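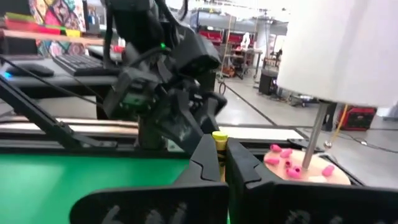
Skendholm Dry-Wipe Wall Planner, Large

Product code 813

Share 5 Comments 2

The Skendholm is a year planner for a shared wall: an office, a kitchen, a staff room, the back of a shop. It hangs upright, shows all twelve months at once and can be wiped clean and used again. Dates are not printed on it. Each month is a row of blank boxes numbered 1 to 31, with a narrow strip above the numbers where you write in the days yourself. You can start it in any month, so a school can run it from September and a business from April.

The surface is a coated steel sheet, so it takes magnets as well as ink. The coating is matt. Glossy boards wipe slightly more easily but they throw back the light from windows and ceiling lamps, and people standing to one side can't read them. Ours is a compromise. It needs a proper cloth and a bit of pressure if the ink has been on for several weeks.

What comes with it

The planner, wall fixings, a felt cloth and a paper drilling template. Pens and magnets are sold separately. We used to put a pen in the box but most customers already had a colour system and told us they didn't want it.

Choosing a frame

There are two frames. The plain aluminium one is narrow and sits close to the wall. The oak one is deeper and has a shelf along the bottom edge, wide enough for pens and a cloth. The oak is oiled, not varnished, and will darken a little in a sunny room. If you are hanging the planner over a radiator, please choose aluminium.

Putting it up

You need two people. The board is not especially heavy but it is wide and will bend if it is held by one end. Tape the template to the wall, check it with a spirit level, and drill through the marked holes. The plugs supplied are for brick and block. For plasterboard, buy hollow-wall anchors from a hardware shop. On lath and plaster it is best to fix a batten across the studs first and hang the board from that.

Peel off the protective film after the board is up. It comes away most easily from a bottom corner. Any film left under the frame can be teased out with a wooden cocktail stick.

Ink and cleaning

Use dry-wipe pens only. Wet-wipe pens will work but they leave a faint ring if the cloth is too damp. Permanent marker can usually be removed by going over it with a dry-wipe pen and wiping both off together while the ink is still wet. Don't use cream cleaners, scouring pads or nail varnish remover. They take the coating off and it can't be put back.

Red ink is the slowest to come off, in our experience, and green the quickest. If you plan to keep something on the board for the whole year, such as term dates or bin collections, consider a magnetic strip in place of ink.

For a full clean at the end of the year, use warm water with a drop of washing-up liquid, rinse with a clean damp cloth and dry it straight away. Leave the board for an hour before writing on it again.

Setting it out

Rhonda Kowalchuk runs a small lettings office and has used a Skendholm for 3 years. She gives each property a magnet colour and keeps ink for one-off jobs such as gas checks and key handovers. "We tried writing everything and it was unreadable by June," she told us. "Now if it moves, it's a magnet."

In a family kitchen, initials work better than full names, as the boxes are small. A fine-tipped pen will fit two short lines into each box. A standard bullet tip will fit one.

Delivery and returns

Boards go out flat in a card sleeve with corner protectors. The courier will need a signature. Check the corners before you sign, and if one is dented write that on the delivery note. Orders placed before 2 p.m. leave the same working day. Oak frames are made up in small batches and may take longer, and the current wait is shown at the checkout.

You can return an unused board if the film is still on. Once the film has been peeled we can only accept it back if there is a fault.

Spares

Felt cloths, corner caps, fixings packs and replacement shelves for the oak frame are all kept in stock. Quote the code at the top of the page when you order, as the smaller Skendholm takes different corner caps.

Comments (2)

Lowri Beddoe
Does the oak shelf come off? Ours is going behind a door and I think it will catch.

Emlyn Wynne
Yes, it's held on from the back with screws. Take it off before you hang the board, you can't reach them afterwards.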